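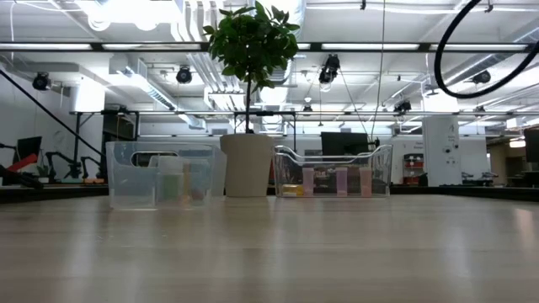 The reviewer from Edach asked why we had compared only two grippers when the lab shelf holds more, and said a report on the Plasness alone would have been easier to follow. We kept both in. The Ritchie was the one we expected to use, and the comparison decided the rest of the project.

Test setup

Each gripper moved small items between two plastic bins, one frosted and one clear. Arm, controller and speed setting stayed the same. Every gripper got 80 tries. A try counted as good if the item was released inside the second bin without a person stepping in.

Results

The Ritchie has wide, stiff fingers. It held tubes well when they stood upright and apart, but it had trouble with anything lying close to a bin wall. The Plasness has narrower fingers and reached into corners more easily. It let go of smooth tubes more often, mostly while the arm was turning.

We also had 106 practice tries from November. They are left out of the comparison, as the Fluneritz controller was still on its old settings then.

Open points

Finger pads were not changed during the tests. We would repeat the tube runs with softer pads on the Plasness, and log the grip force, which the controller can export but we did not save.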